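**Åsmund Holmgren**
1 May 2025

### 1/

OK, the budget for our second round of hand-held grippers got signed off and I'm way too happy about it, so: a thread on how we planned the purchase. Clothes folding in real bedrooms, small team, no lab to speak of. Maybe it saves somebody a spreadsheet or two!

### 2/

First thing I'd tell anyone: price the pair. I budgeted per gripper in January and it bit me right away. Folding is a two-hand job and you want two matching units, same fingers, same firmware, bought in the same order. A single spare that's one revision behind will sit in the case forever (ask me how I know).

### 3/

Our quote from Siluron came in at over $827 per gripper before fingers and mounts. I winced. Then Ľubica Bartoš pulled up what we'd paid in repair hours on the old set and I stopped wincing. Get your repair hours written down somewhere before you ask for quotes, even if it's a messy note on your phone.

### 4/

Fingers are their own budget line. Ours are the yellow slotted ones and I love them, but I treat them like printer ink. A set is $148 and we ordered three spare sets up front. Shipping on a single set later on is painful, and a session with a cracked finger is a session you're paying people to stand around in.

### 5/

Also, plan for the clothes! Seriously, put clothes in the budget. Jeans, chunky knits, thin shirts, trousers, things that slump and things that stay put. You want a mix of stiff and floppy, and you want enough of it that the piles look like somebody's real closet day.

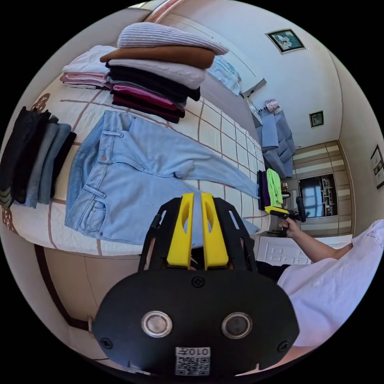 ### 6/

Where the work happens changes what you buy. A bed is low, wide and soft, so your arms are reaching out over it for ages. Before ordering, we had everyone hold the demo unit out over a mattress for a full song. Two people handed it back before the chorus. That's how "lighter mount" moved from the wish list to the must-have list.

### 7/

We tried the Ruvum demo unit too and it's a lovely thing, really comfy handle. What put us off was the lead time on parts. If you have a long project and a bit of storage you could do great with it. We have neither, and I'd much sooner have a slightly clunkier tool whose screws I can get quickly.

### 8/

Labels! Stick a code on every unit the day it arrives and put the same code in the spreadsheet next to price, purchase date and who had it last. It takes one evening and a snack. When a unit starts acting up you know straight away if it's under warranty, and when you ask for more money you can show where the last lot went.

### 9/

Okay, the number of sessions. We've got 47 booked, most of them around Bråten with a few over in Kurbridge, and that number drove everything else: batteries, storage, fingers, gas. Start there. I started with the shiny stuff and worked backwards, and my first version of the budget was a total fairy tale. 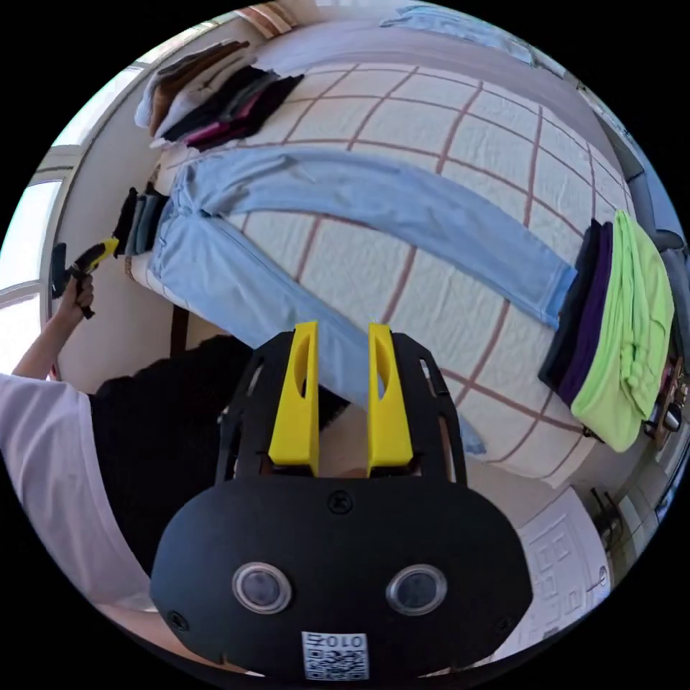
*Jeans spread flat, folded piles around them, both grippers over the bed.*

### 10/

Jeans are our benchmark for the buying decision, by the way. Heavy, seams everywhere, long legs that go their own way. Any gripper we're thinking of paying for gets a pair of jeans before it gets a T-shirt. Bring your own pair to a vendor demo if you can, they're usually good sports about it.

### 11/

Stuff I forgot in the first budget and had to sneak in later:

- hard cases (the padded bag was a mistake)
- a second charger for the car
- spare tiny screws, a LOT of them
- storage drives, bigger than you think
- lunch for whoever's holding the grippers all day

### 12/

Rent or buy? We rented for the first month and I'd do it again. It cost us some money we'll never see back, but we found out that our favorite on paper was too front-heavy for long days. Ask if the rental fee comes off the purchase price. Siluron said yes, and I only asked on a whim!

### 13/

Ľubica is cleaning up our budget sheet so it makes sense to people who aren't us, and I'll post it here once she's done. If you've priced grippers for towels or bedding, please reply with what you went with. Bedding is what we want to try next and I haven't got a clue what to set aside for it.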